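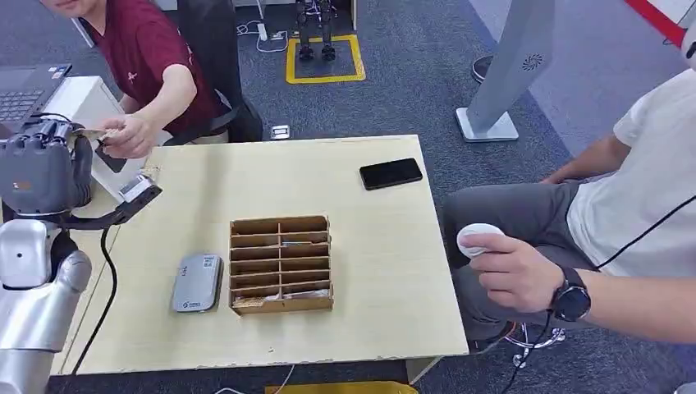
Kotdale Community College was established to give adults in the district a second opportunity to complete their schooling close to home. It opened with a single evening class in a rented hall and now enrols 428 learners across its day, evening and weekend programmes. Teaching takes place in small groups, and much of the work is done seated at plain tables. The College has kept its furniture simple and directed its funds to tutors, library hours and bursaries.

Our programmes
The College offers secondary completion, English as an additional language, bookkeeping and preparation for the trades. Classes are capped at 20 learners. Evening sessions begin at 6:30 p.m., and the library remains open until 9 p.m. every Thursday during term. Learners who have been away from study for some years are invited to meet with an adviser before enrolling.

Our people
Roswitha Diekmann has served as Principal since the College moved to its present building on Raudsepp Street. Carter Lapointe is Head of Secondary Completion and teaches mathematics to the senior classes. Līga Dambrauskienė coordinates the language programme, which draws learners from nearly 50 countries. Enquiries regarding fees and bursaries should be directed to the Registrar, Heino Rebane.

Governance
The College is a registered not-for-profit society governed by an elected board under the chairmanship of Njål Rustad. The annual general meeting is held in November and is open to all members. Minutes and audited statements may be consulted at the front office.

Facilities and access
The main building houses the classrooms, the library and the Tandex Reading Room — named for the local firm whose gift paid for its shelving. The ground floor is accessible by ramp from the parking lot, and a lift serves the upper storey. Bicycle racks are located beside the east entrance.

Further information on admission is available from the front office during term.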